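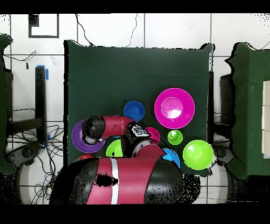

Bright plastic bowls and cups on a dark green tabletop.

How to Follow a Series Without Missing an Episode

Anthology series are easy to lose track of. Each season has a new cast and often a new title, so a season you want to watch may not show up next to the one you finished. The steps below use the Hollus app, but most streaming apps have the same settings.

1. Open the page for the series and select Follow. Follow the main series title. If you follow a single season, alerts stop when it ends.

2. Go to Settings, then Alerts. Turn on "New season" and "Date change." Leave "Recommended" off unless you want a lot of mail.

3. Check the episode order. Moriarty, for example, is listed as 9 episodes, but the first three were released together and appear as one item in some menus.

4. Set your recording limit. The Hollus library holds 300 hours. When it is full, the oldest recordings are deleted first, including ones you haven't watched. Select Keep on anything you want to save.

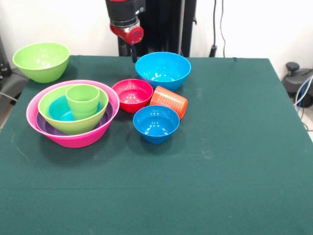 GRALTETTI, May 16, 2021

Update: The app menus changed after these steps were first posted in February. Alerts used to be under Profile. If you still see them there, install the latest version and sign in again. Your followed titles will carry over, but your Keep marks may not, so check them.

5. Add the premiere to your calendar. On the series page, select the date and then Add. Times are shown in your own time zone. If the network moves the premiere, the calendar entry does not update, so go by the alert.

6. To stop following a series, open My List, hold down on the title and select Remove.
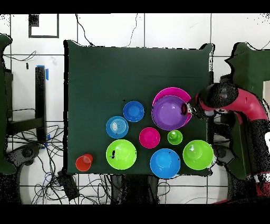 Tonia writes that step 2 did not work on her TV and she had to turn on alerts from her phone. The TV version shows the alert settings but does not save them.

Comments (2)

couchrow: Does Keep count toward the 300 hours?

latefeed: Yes. I had to clear out three old seasons to make room.

Related
How to Turn Off Autoplay Previews
What "Limited Series" Means in TV Listings
Sharing a Watch List With Your Household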